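Is bamboo flooring / kitchenware really "greener", or is that just the label talking?
Posted in Home & Household > Buying Advice
Asked by gurnbridge_lou, 17/08/2025

We're replacing a lot of kitchen bits after a move (worktop, boards, utensils, the lot) and every second product is sold as the eco choice. I don't trust any of it. Is there a plain way to tell what is worth paying extra for? 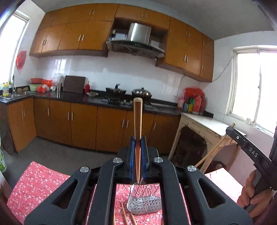

Prasetyo Chin
Start by ignoring the word "eco" completely. It has no fixed meaning on a packet. Anyone can print it, and plenty do, usually in green with a leaf next to it.

I went through this in May when we did our own kitchen. The showroom in Gurnbridge had a bamboo worktop from a range called Majimbun at £370 a length, next to a plain beech one that cost a good deal less. The salesman told me the bamboo was "carbon negative". I asked him negative compared with what, and over how many years, and he went off to find a leaflet. The leaflet said "carbon negative" as well, in larger type.

My trouble with bamboo as a worktop is the glue. The plant is a hollow grass, so to get a thick flat slab out of it somebody has to cut it into strips and stick them together, and the adhesive can be fine or it can be nasty. Ask what it is. If the shop can't tell you, you've learned something about the shop. Ask as well where it was made and how it got here. I was told "sustainably shipped", and I still have no idea what that means.

For what it's worth we bought the beech. It has needed oiling more often than I was promised, and there's already a dark patch by the tap where I was lazy about wiping up. So I'm not claiming it was a triumph.

On utensils I wouldn't pay a premium for anything. A wooden spoon is a wooden spoon. You can spend £4 on one in a market and it will see you through years of stirring if you don't leave it soaking in the sink. The one thing I would check is the finish. If it's shiny it has been lacquered with something, and I'd want to know with what before it goes in a hot pan. Plain wood with a bit of food-safe oil is all you need.

Boards: get a thick one. Thin ones warp, whatever they are made from.

Comments on this answer

gurnbridge_lou
Thanks, this is useful. I was looking at that same Majimbun worktop. Did you ever find out about the glue?

Prasetyo Chin
No. I emailed twice and got a reply thanking me for my interest in sustainable living.

hobnail
The beech patch will sand out. Go gently, along the grain, then oil the whole length again or you'll have a pale patch where the dark one was.

teapot_annie
I think people overthink this. We've had bamboo in the kitchen for ages and love it, it looks nice and it's natural so it must be better than plastic. Just buy what you like!! Cornex do lovely sets with a stand.

Comments on this answer

hobnail
Natural doesn't tell you much. Some of the sets sold as bamboo are bamboo powder set in melamine resin, so they're partly plastic and you really don't want to put hot food on them. I don't know about the Cornex ones either way. Look on the base or the box, and if it mentions melamine then treat it as plastic.

teapot_annie
Well mine are definitely wood, you can see the grain.

hobnail
Then you're probably fine. I'd still check the stand.

Marrowfat
A slightly different answer, because I think the question is being asked the wrong way round. The material matters less than how long you keep the thing. If you already own boards and spoons that work, throwing them out to buy greener ones is a daft way to be green, and that is exactly what the adverts would like you to do.

You say you're replacing "the lot". Why? If they were lost or broken in the move, fair enough. If it's only that they look tired, try this first. Scrub the board with salt and half a lemon, rinse it, and stand it on its edge until it's properly dry. Sand it with something medium, then something fine. Wipe off the dust and rub in mineral oil sold for food use. Leave it overnight and wipe away what hasn't soaked in. Don't use olive oil, it goes sticky and smells. I have rescued boards I was quite ready to burn.

If you do have to buy, these are the things I look at:

Forest certification, with a licence code you can look up. A logo with no code is decoration as far as I'm concerned.

Whether it can be repaired. Solid wood can be sanded. A thin veneer mostly can't.

Who is running the "independent" rating. I found a site called Gunent that gave top marks to nearly everything on it, and it took me a while to spot that the "buy now" buttons were how it earned its money. One worktop had 3,119 reviews and I couldn't find a grumpy one among them. I have never met that many people who agreed about a worktop.

The guarantee, and what voids it. Mine was voided by "standing moisture", in a kitchen.

I'd also be wary of anybody quoting you an exact carbon figure. A shop near me had a card saying their board saved 169 of something. The unit had been left off.

Comments on this answer

gurnbridge_lou
Two boards split in the van, the rest is me being fed up with them. Point taken. Will try the salt and lemon before I spend anything.

Prasetyo Chin
Agree with most of that, though lemon did nothing for mine. The sanding did all the work.

Marrowfat
Possibly. It does get rid of the onion smell.

gurnbridge_lou
Does it matter if the oil is the expensive stuff in the little tin?

Marrowfat
Not that I've ever noticed. Check it says food safe and buy the bigger bottle.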